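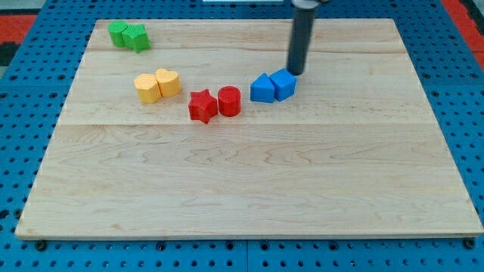

What is a butcher block countertop?

It's a thick slab of wood made by gluing lots of strips or planks together, and people use it as a kitchen work surface. I've lived with one for 19 years and I still get asked if it's a single piece of tree (it isn't, and you wouldn't want it to be!).

Types of construction

There are two main ways to build one. Edge grain means the long strips stand on their sides, so you see the narrow edge of each board running the length of the counter. End grain means short pieces stand upright with the cut ends facing you, a bit like a checkerboard. End grain is kinder to knives and costs a lot more. A third kind, face grain or wide plank, shows the broad side of each board. It's the prettiest of them all to my eye, but it dents if you look at it wrong, so I'd save it for a desk or a kitchen island where you mostly eat cereal.

Woods

Hard maple is the old standby in North America. It's pale, it's tough, and the pores are tiny, so crumbs and juice don't settle in. Walnut is softer and darker. Cherry starts out pinkish and goes a deep reddish brown with sunlight, and if you leave a toaster in one spot you'll get a toaster-shaped patch. Birch and beech are the budget picks, and beech moves a lot with the seasons.
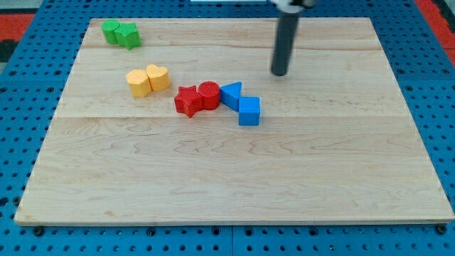
Movement is the part that catches people out. Wood swells across the grain in humid weather and shrinks when the heat comes on, so a counter has to be fastened through slotted holes that let it slide a little. My first one was screwed down tight by a previous owner of the house, and by September it had a crack I could slip a dime into.

Finishes

Food-grade mineral oil is the usual choice if you cut straight on the surface. It never hardens, so you keep adding more. Hardwax oil lasts longer and looks nicer near a sink. Varnish seals best of all, but then please use a cutting board on top!

I learned most of this from Refugio Arellano, who ran the counter shop in Prulmont where I bought my slab. It came to $284 as a second, with a filled knot near one end, and at 40 pounds lighter than the one I'd wanted it was easier on my back too. He told me to oil it on both faces before it went in, and I'm so glad I listened.

Repairs

Scorch marks and stains usually sand out. Start at 80 grit for the bad ones, go up to 220, wipe off the dust and oil again the same day. Black rings around a faucet come from iron and water meeting the tannin in the wood (oak is terrible for it), and oxalic acid bleach will lift them if you wear gloves and rinse well.

See also: cutting board, wood glue, mineral oil, soapstone

Last edited August 5, 2026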